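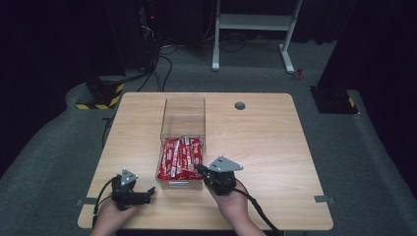 4. Regras de trabalho na mesa com garras manuais

Esta seção aplica-se a todos os postos Gralletti em que o operador trabalha com um par de garras manuais ligadas por cabo. Leia-a depois da seção 3 (Ligação e alimentação) e antes de iniciar a primeira sessão do turno. As regras de parada de emergência estão na seção 6.

4.1 Preparação do posto

1. Verifique se a mesa está firme. Empurre o tampo com as duas mãos, de lado e para a frente. Se houver folga, aperte as fixações laterais antes de continuar.

2. Retire do tampo tudo o que não faz parte da tarefa: canetas, copos, telefones, embalagens vazias.

3. Olhe para o piso ao redor da mesa. Recolha abraçadeiras, clipes e restos de fita. Confirme que nenhum cabo atravessa o lugar onde o operador fica em pé.

4. Coloque o recipiente da tarefa no tampo, com a abertura para cima e a frente voltada para o operador. A ficha de tarefa indica a posição. Na falta de indicação, deixe espaço livre dos dois lados para a entrada das garras.

5. Coloque os produtos no recipiente conforme a ficha. Embalagens compridas e estreitas, como doces em palito, ficam deitadas lado a lado, todas no mesmo sentido.

Nota: recipientes transparentes são difíceis de enxergar sob luz forte. Antes de aproximar as garras, localize as arestas superiores e passe o dedo por elas. Recipientes com trinca ou canto lascado não podem ser usados.

4.2 Garras e cabos

1. Inspecione as duas garras. As pontas devem fechar por igual e sem ruído. A placa montada em cima do corpo não pode girar quando forçada com o polegar.

2. Confira o cabo em toda a extensão acessível. Troque-o se a capa estiver cortada ou amassada.

3. Segure cada garra com o cabo saindo por trás. O cabo deve cair para fora da borda da mesa, com uma curva aberta junto à mão.

4. Abra e feche cada garra cinco vezes, longe do recipiente.

5. Cruze os braços à frente do corpo e volte à posição inicial. Se algum cabo puxar a mão, solte mais comprimento antes de começar.

CUIDADO: não enrole o cabo no pulso nem no antebraço. O cabo pode passar por cima do pulso durante um movimento, mas tem de sair livremente quando a mão recua.

CUIDADO: mantenha os dedos fora da área entre as pontas, inclusive com a garra desligada.

4.3 Execução

1. Aproxime uma garra de cada vez. A segunda espera ao lado do recipiente, sem tocar nele, até que a ficha peça o uso das duas.

2. Entre no recipiente por cima ou na diagonal. Não apoie o corpo da garra na parede do recipiente.

3. Toque no produto antes de fechar as pontas. Feche devagar e pare assim que o produto estiver preso. Embalagens flexíveis deformam com pouca força, e uma embalagem furada invalida a repetição.

4. Levante o produto acima da borda antes de deslocá-lo para o lado.

5. Se um produto cair dentro do recipiente, continue. Se cair no piso, conclua o movimento, pouse as garras e só então recolha.

6. Mantenha as mãos à frente do corpo e acima do tampo. Quem precisar se afastar pousa primeiro as duas garras, com as pontas voltadas para o centro da mesa.

Nota: o ritmo é o do operador. A ficha não estabelece tempo mínimo por repetição, e os supervisores não devem pedir um.

4.4 Área ao redor

As bases com faixas amarelas e pretas marcam elementos fixos da instalação. Não se sente nelas, não apoie os pés e não deixe material em cima. A mesma regra vale para a borda elevada do piso, onde o risco é de tropeço, sobretudo com a iluminação lateral apagada.

Durante uma sessão, só o operador fica junto à mesa. Outra pessoa que precise chegar ao rack de equipamentos avisa em voz alta e espera a resposta. Os cabos entre o rack e a mesa são inspecionados todo domingo, com o posto desligado.

4.5 Encerramento

1. Pouse as garras e desligue-as pelo procedimento da seção 3.

2. Esvazie o recipiente e separe as embalagens danificadas.

3. Limpe o recipiente com pano macio e úmido. Não use álcool em peças de acrílico.

4. Anote no registro do posto o código da ficha e qualquer defeito observado. Para garras com defeito, use o formulário 2318 e prenda a etiqueta vermelha ao cabo.

Pedidos de exceção a estas regras são enviados por escrito a Geert Van den Broek, ramal 1108. Até a resposta, vale o texto desta seção.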